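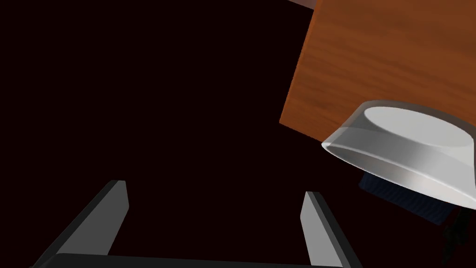

quietmorning commented: Please tell us also the ages of the kids. The advice for a thirteen-year-old who wants to see a workplace is very different from the advice for a seventeen-year-old, and the company will ask you for it in the first e-mail anyway.

How do I organize a job shadow day for teenagers when the companies do not answer?

Posted 15 April 2018 in Community > Youth and Mentoring

I help in an after-school club in Tidmont. We have 10 teenagers who come regularly. They are good kids, but when we talk about work, they know only the jobs of their parents and the jobs from television. One girl told me she would like "to do something with machines," and she has never been inside a place where machines are made or repaired.

So I had the idea to do a job shadow day in May. Each teenager would spend one day beside an adult at work, only watching and asking. I wrote to many companies in Tidmont and in Tuvbridge. I wrote a polite letter with one page about our club and one page about the goals. Until now I received two answers. One was a no. The other was from Voltico, which repairs electric motors, and they said "maybe, please send more details." I don't know which details they want and I am afraid to send the wrong ones and lose them.

My questions are these. What do I send to Voltico? How do I reach the other companies, which did not write back at all? And is it a bad idea to send a teenager alone, or must they go in pairs? We have 300 dollars for the whole thing. I was thinking to use it for bus tickets and lunch, but perhaps there are costs that I don't see.

English is my third language, so please tell me if something in my question is not clear.

Edit: to the comment above, they are fifteen to seventeen years old. Thank you for asking.

oldharbor_lane

I did this for several years in another town, so I will try to answer in the order you asked.

When a company says "please send more details," it is almost a yes. Somebody there likes the idea and has to show it to a boss. Help this person. Send one short page and write on it: the date, the hour of arrival and the hour of leaving, how many teenagers, their ages, what they are allowed to do (watch and ask, nothing else), who brings them, who picks them up, and a phone number that will be answered all day. Write also who is insured for what. If your club has insurance for trips, ask for the certificate and attach it. For a repair shop like Voltico, ask them what shoes and clothes are needed and if safety glasses are given at the door. If you ask this before they say it, they will trust you more.

Leave out the page about goals. I know it took you a long time to write. Mine took me two evenings. But the person in the shop wants to know if a kid will stand near the lifting equipment, and the goals don't tell him.

About the companies that don't answer: letters to a general address mostly disappear. Call on the phone, or go there in a quiet hour. In a bakery this is after lunch, in an office it is the middle of the morning, and in a car repair shop I never found a quiet hour, so I just went. Say in two sentences what you want and ask who is the right person to talk to. Write down the name. Then send your e-mail to this person the same day and mention that you were there. I had one season where I sent 100 letters and got fewer hosts than I later got in one afternoon of walking down the main street.

Ask for half a day if they hesitate over a full day. Many people say yes to a morning. A full day is also long for the teenager, and in the last hours everybody is tired and nobody is explaining anything anymore.

Alone or in pairs: we did pairs in the first year and I changed it later for the older ones. In a pair, one talks and the other looks at the phone, or they talk with each other. A seventeen-year-old alone asks more. But check your club's rules, because some clubs require two young people together or a club adult present, and then you have no choice. Ask the parents as well. You need their signature in any case, and please have it on paper with the address of the workplace written on it. A general permission for "activities" is not enough in my opinion, and the schools in our area did not accept it.

With the money, keep a part of it untouched until the morning of the day. There will be one kid who missed the bus and needs a taxi, and one who comes in canvas shoes to a place with a rule about shoes. Lunch you can solve by asking them to bring sandwiches. And buy stamps and nice cards. Every teenager writes by hand to the host in the same week. In the second year my hosts remembered these cards and I did not need to explain again who we are.

rosebriar

just ask the parents?? everybody's parents work somewhere. we had half our places from aunts and uncles. swap them so no kid goes with their own family, that's the only rule. took me one evening with a list on the wall.

also may is exams where I live, check with the school first

secondshift_77

I am on the other side, I have hosted teenagers at my job for the program in Baxter. I agree with most of the long answer, but I would not go to a workshop in person without calling. With us, a stranger who walks in means that one person must stop the work and stand with him near the door, and then the mood is already not so good. Call first, it is one minute.

What I would like to receive as a host:

The first name of the student and one thing he or she is interested in. One line is enough. I had once a boy who loved music and nobody told me. I could have shown him how we measure noise and vibration, and I found it out when he was putting on his jacket to go home.

Three questions the student has prepared before. They may be simple. "What did you do before this job" was the best one I got, and we talked over it the whole coffee break.

An honest word about anything I should know, for example if the student cannot stand for a long time or is nervous with loud sounds. I don't need the reasons.

Please also don't promise the teenagers that it can become a summer job. I had to say no to one, and it was not pleasant for either of us.

For the girl who wants something with machines, a motor repair place is a very good choice. Ask Voltico if she can be there when a motor is opened. On a day with only paperwork she will be bored. They can probably tell you one week before what is planned, not earlier.

Reply from the person who posted

Thank you all. I called Voltico after reading the first answer and the detail they were missing was the insurance certificate and the shoes, so almost exactly as it was written here. They can take one student for a morning. I will ask about the opening of a motor.

The school in Tidmont has exams in the first part of May, I did not think of it, thank you also for this. We will move the day to the end of the month. Two parents have already offered their workplaces in Tuvbridge, and tomorrow I start to call the others from my list. If someone has a permission form in simple language which I may copy, I would be glad to see it.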